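Knitwear swap returns to Druditz hall this Friday
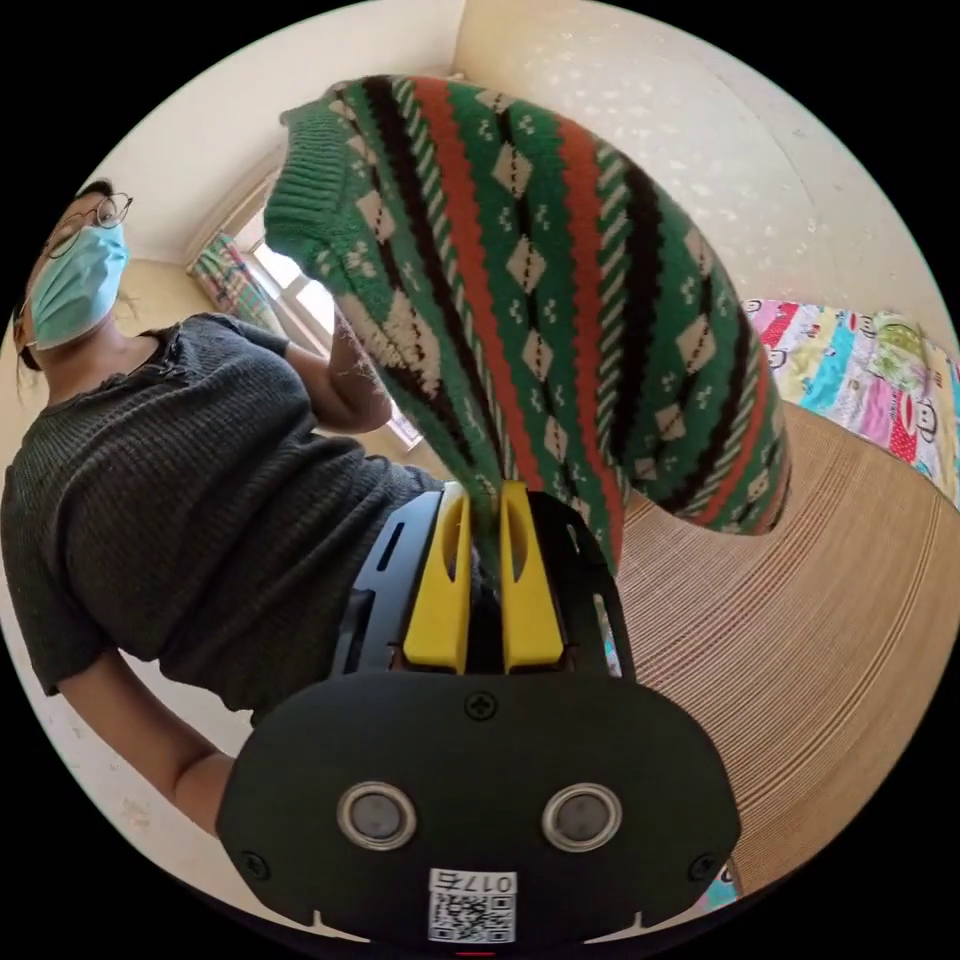
Jana Eichhorn
Community reporter

Residents of Druditz are being asked to look through their drawers for jumpers they no longer wear, as the village knitwear swap comes back for its fifth year on Friday.

Doors open at 4 pm and the swap runs until 7.30 pm. Anyone bringing a clean jumper, cardigan or scarf gets a paper token for each item, which can be exchanged for something else on the tables. Tokens left over from last September will still be accepted.

Ute Lammers, who started the event, said 612 pieces were handed in last year, the most so far. Of those, 183 were left at the end of the afternoon and went to the clothing store in Viltuvov.

"We get a lot of plain navy and grey, and that goes slowly," she said. "Anything with a pattern is gone in the first hour. Stripes, diamonds, little flowers, people want all of it. If you have a loud green jumper at the back of the wardrobe, please bring it."

Items are sorted by size on the morning of the swap. Jumpers will be folded, as hanging tends to pull the shoulders out of shape, and visitors are asked to fold them again after holding them up. Children's sizes will be on the stage this time - last year they were by the entrance and the queue ran out to the car park.

A mending table will be open all afternoon. Periklis Gkikas will darn small holes and loose cuffs while people wait, and Ilse Reuter is giving a short talk at 5 pm on washing wool by hand and drying it flat. There is no charge for either, but mending is limited to one garment per person. Larger repairs can be left with a name and telephone number and collected the following week.

The organisers cannot take anything with moth damage. Bags will be checked at the door, and items that are felted, heavily stained or missing a sleeve will be handed back. Shoes, coats and bedding are not part of the swap.

Yarn will also be on sale for the first time. The Sumeck wool shop is bringing a table of odd balls and end-of-line colours, with nearly 60 shades in double knitting weight. Payment is by cash only.

Soup and coffee will be served in the side room from 4.30 pm. Parking at the hall is limited and visitors coming from Viltuvov are advised to use the bus, which stops opposite the church.

Jumpers can be dropped off in advance at the hall on Thursday between 5 pm and 7 pm. Tokens will be given out then as well.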